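On Keeping a Household Inventory

I have kept a written inventory of my household for 15 years. The practice began when I moved to Zarnovico and the insurer required a schedule of contents before it would issue a policy. The schedule was due in April. I submitted it in April, kept a copy, and have maintained the copy ever since.

Several readers wrote after my previous entry on household paperwork to ask how the inventory is arranged. Sunita Bhatia asked in particular whether small items should be listed at all. I will set out my present method and the changes I have made to it over the years.

The first version was organized by room. This is the arrangement most insurers suggest, and it served for the initial count. It proved difficult to maintain. Objects move between rooms, and an inventory that must be corrected each time a lamp is carried upstairs will soon be abandoned. In the second year I reorganized the list by category: furniture, appliances, kitchen goods, clothing and linens, books, tools, papers, and a final heading for sundries. The categories have not changed since.

Each entry consists of a short name, the year of acquisition, the price paid where known, and the location of the receipt. I do not record serial numbers in the main list. They are kept on a separate sheet, together with warranty terms, and that sheet is stored with the house deeds.

The threshold for inclusion is a matter of judgment. I list individually anything that would cost more than 57 dollars to replace. Items below that figure are entered in groups, such as "baking pans" or "garden hand tools," with a single estimated value for the group. Toàn Lưu, who keeps a similar record for his mother's house in Wodport, uses a higher threshold and reports no difficulty with it. A lower one would, in my opinion, require more attention than most households can give.

Books present a separate problem. I own 800 volumes, and for a time I attempted to list each by author and title. The work occupied most of one winter and was out of date by the following summer. I now record the number of shelves, a value per shelf, and the titles of those few volumes that could not readily be replaced. Shanti Vashisht has argued that a catalog of books is a pleasure in itself and should not be judged as an insurance document. I accept the point, and have kept the old catalog in a drawer.

The sundries heading requires the most discipline. It was intended for objects that belong to no other category, and for some years it grew faster than all the others combined. Toys left behind by visiting nieces and nephews, promotional cups, spare keys, single gloves and picture hooks were all entered there. I have since adopted the rule that sundries are reviewed twice a year, and that any item which cannot be assigned a use or an owner at the second review is given away or discarded.

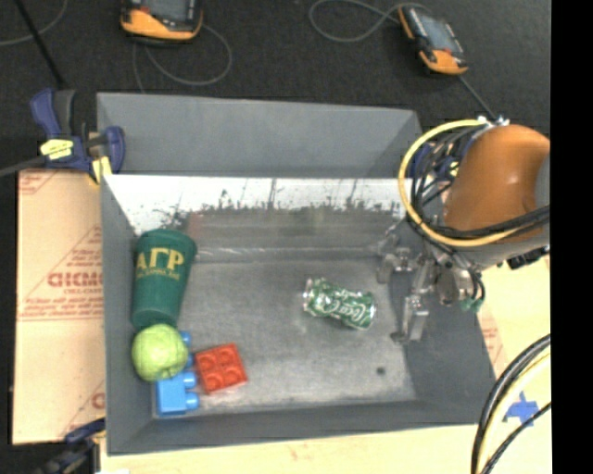
The review itself takes one afternoon. I begin at 2 o'clock and work through the printed list with a pencil, marking additions in the left margin and removals in the right. Corrections are typed up the same evening. I have found that postponing the typing by even a few days leads to marks that can no longer be interpreted – the word "blue," standing alone beside the entry for bath towels, remains unexplained.

On the question of software, I have tried one program, Zukance, on the recommendation of Bhupendra Pal. It was competent, and the photographs were easy to attach. I returned to paper when I realized that I consulted the printed copy in every instance and the program in none. Readers who are comfortable with such tools should continue to use them, provided that a copy is kept outside the house.

That last provision deserves emphasis. An inventory stored only in the building it describes is of limited value after a fire. My own duplicate is held by my sister, in a sealed envelope, and is exchanged for a new one each spring.

The next entry will address the retention of receipts, including the question of thermal paper, which fades.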